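Mombridge Tabletop Studio
Progress report to the Beaudoin Fund
Prepared by Adwoa Lamptey, October 22, 2021

Period covered

This report covers the second stage of the tabletop work paid for under the Beaudoin grant. The first stage (room repairs, lighting, flooring) was closed out in the last report and is not repeated here, apart from one item under Costs.

Work completed

The main worktable is in use. It has a light wooden top, and we cover most of it with a large white foam board. Tegwen Jenkins wanted a pale surface so that small objects and trays stand out against it, and so that a marked board can be swapped without touching the table.

Senthil Nair wrote the task list. It has 40 short tabletop tasks, each done with objects that can be picked up with one hand. Of these, 6 are still waiting for their objects to arrive from Floltus. The rest can be run now.

The tasks fall into these groups:

Placing an object in a tray and taking it out again
Moving soft objects, including sponges
Handling thin sticks
Working close to a stand without knocking it
Clearing the board at the end of a session

We have logged 129 sessions since the last report. Dilwyn Mostyn checks the log each evening and returns any sheet with a missing start or finish time. Three sheets could not be fixed and were left out of the total.

Problems and changes

The foam board marks easily. Gray smudges build up in the middle, where most of the handling takes place, and small dark stains do not wipe off. We tried a damp cloth and then a mild cleaner. The cleaner took off some of the gray but left the surface rough, so we stopped using it. Boards will now be replaced on a schedule and the old ones kept for practice.

Soft objects take longer than planned. Senthil allowed the same time for a sponge as for a block, and people ran over. The time for those tasks has been raised, and the sheets show both the old and the new limit.

Thin sticks roll or get set down on the wood border and are missed when the next task is laid out. The checklist now has a line for them - count in, count out.

Cables on the floor behind the table were raised at the safety walk. Delyth Vaughan has asked for covered runs along the back. The quote from Basier has come in and is within the amount set aside.

The table in use

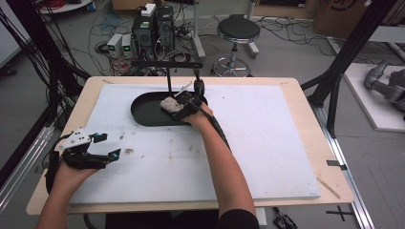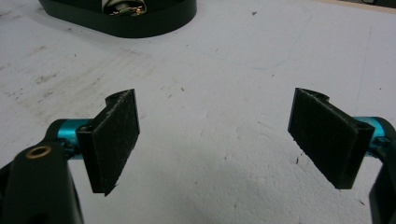
Costs

Spending is within budget for the period. The one item carried over from the first stage is the final flooring invoice, which was paid late after a mistake in the purchase number. Foam boards will cost more than planned because of the replacement schedule. We propose to cover this from the furniture line, where the stools came in under the estimate. No extra money is requested.

Next steps

Receive the remaining objects from Floltus and run the last tasks on the list
Fit the covered cable runs
Change the foam board and record the date on the back
Send the full session log to the fund in December

Tegwen will be away for part of that month. Questions about the log should go to Dilwyn, and questions about spending to Delyth.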